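Subject: Re: [idar-walk] Shirts for the Hidden Creek walk, washing and sizes

On the March order, a member wrote:

> I still have two of last year's shirts from Kotian and both have gone short in the body. The width is fine. I wash everything warm and use the dryer, same as I do with all my clothes. Is the new batch going to do the same thing? If so I would rather order a size up.
>
> Also, the color came out on a gray towel the first time. It didn't ruin it, but I'd like to know before I put a new one in with anything I care about.
>
> And does anyone know if we can still swap sizes after the order goes in?

Answering these in order, with some notes on the order at the bottom.

**Shrinking.** Last year's shirts were all cotton and not preshrunk. The order sheet said so, but in small type on the back, and I missed it too. Cotton knit pulls up in length more than in width, so what you describe is normal. I measured one of mine new and again after three trips through a warm wash and a hot dryer. It lost a little over an inch in the body and hardly anything across the chest. Most of that went in the first wash.

This year's are from Danden. They are also cotton, but the fabric is sold as preshrunk. That still leaves a bit of movement. If you use a cold wash and hang it up, order your usual size. If you know you are going to put it in the dryer on high, go one up — the sleeves will be a little wide but the length will come out right.

If you already have a short one, you can get some of it back. Soak it in lukewarm water with a spoonful of hair conditioner for 20 minutes, press the water out in a towel, lay it flat, and pull gently from the hem and shoulders a few times while it dries. I got back maybe half of what I had lost. It creeps up again if you go back to the hot dryer afterward.

**Color.** Strong oranges and reds tend to let go of loose dye in the first wash or two. Turn the shirt inside out, use cold water, and take it out when the cycle ends so it doesn't sit wet against other things. Vinegar in the rinse gets suggested on this list every year. I tried it on one and not on another and couldn't see any difference, so I stopped.

Sunlight does more to the color than washing does. The shirt I dried on the south side of the house is clearly paler on the shoulders than the one I dried in the basement.

**Print.** Don't iron directly on it. Inside out on low is fine, or put a dish towel over it. Skip the fabric softener if you can, as it seems to make the lettering crack sooner.

**Swaps.** Sizes can be changed until the order is sent, and after that only with another walker. There is a swap page on the sign-up sheet. The order stands at 231 shirts, and 17 of those have no size filled in. If one is yours, please fill it in. Blanks will be sent as medium.

Pickup is at the Idar hall from 6 in the evening, side door, same as for the maps. The parking lot behind the hall is torn up for the drain work, so use the street. If you want a shirt held for you, put a note next to your entry on the sheet and don't email me about it, I lose track of the emails.

The route file for Hidden Creek is still last year's version. The lower footbridge is open again, so the detour past the quarry gate no longer applies. I'll send the new file when I have it.

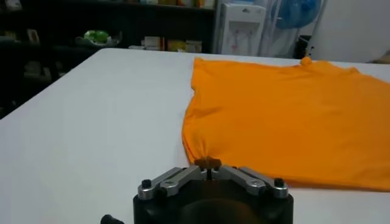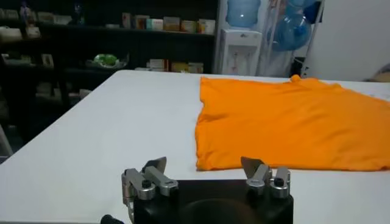
Orange T-shirt on a white table, in all three.

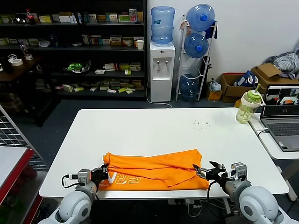 **Does a new shirt need washing before the walk?**

It's a good idea if you sweat a lot or plan to wear it under a light-colored jacket. One cold wash on its own takes out most of the loose dye, and you'll find out about the fit while there is still time to swap.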